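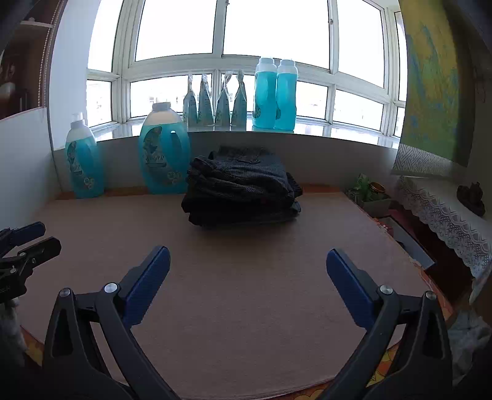 Grarnden Laundry Table – read me first

Hello, and thank you for downloading Grarnden. The set is a collection of household laundry demonstrations, recorded by people holding a two-finger gripper in one hand and doing the chores they would have done anyway, with a camera riding along on the tool. We put it together for anyone who wants to teach a robot arm to handle clothes and the bottles and pouches that live near them, and we have tried to write down the things we wished other people had written down for us.

Version and date

This is the second release, January 2, 2022. The first one went to a handful of labs and came back with a long list of complaints, nearly all of them fair. If you still have a copy of it, please delete it and start over with this one, because the episode numbers have changed and the old split files will point you to the wrong recordings.

What is in the set

There are 3000 episodes. Each covers one short task from start to finish, and each folder holds the video, the path of the gripper through space, the opening between the fingers at every step, and a sentence typed by the person who did the task. We left those sentences as they were written, spelling and all. Some people wrote "put shirt on pile" and some wrote a small paragraph, and we have grown fond of both kinds.

The tasks fall into 5 families:

folding a single garment
adding a garment to a stack
moving a stack without spoiling it
picking up and setting down bottles
sorting soft refill pouches

The recordings come from 48 homes. We asked people to work at whatever table they normally use, so the rooms are lived-in and the daylight does what it likes. A bright window behind the work is common. If your model is fussy about exposure, look at the "light" column in the index, where we marked the episodes with strong backlight.

How the demonstrations were made

Most were done with the hand-held gripper alone, no robot in the room. A smaller part, kept in the folder called Deria, was done by remote control: the person sat at a leader arm and a follower arm did the work at the table. The two kinds move quite differently. Hand-held episodes are quicker and have little corrections of the wrist all the way through, while the Deria ones pause before contact and tend to come straight down. You can mix them, but please look at a few of each before you do.

People were given a short practice session, which is not in the data. After that we asked them to keep their free hand out of the work and to go at a comfortable speed. Fumbles were kept if the person recovered and finished. Episodes that ended with clothes on the floor are in the folder marked "incomplete" – they turned out to be useful to us for training a simple success detector, so do have a look before skipping them.

Known problems

Dark clothing is hard. Charcoal on black gives very little edge to follow, and in a folded stack it can be difficult even for a person to say where one garment stops and the next begins. Our layer labels for dark stacks should be treated as a best guess.

Clear and tinted bottles confuse the depth estimates, mostly near the handle. Pouches change shape when squeezed, so the pose labels for them stop at first contact.

The finger opening drifts a little in long sessions. We correct for it in the Mevico loader, but if you read the raw files yourself you will need to apply the offset stored with each session.

Loading the files

The Mevico loader comes with the download and has its own short guide. It will give you episodes by home, by family or by tool. Please split by home when you test – the same tables and tablecloths come back again and again, and a random split will make your numbers look much better than they are.

Use and thanks

Research and teaching use is free. For anything you plan to sell, write to the Rampersad project desk first and we will work something out. Everyone who recorded agreed to have their rooms shown, and may ask for their episodes to be taken out later, so check the removal list before you publish new results.

If you find a mislabeled episode, send us the episode number and a line or two about what looks wrong. We read all of them, though replies can be slow in January.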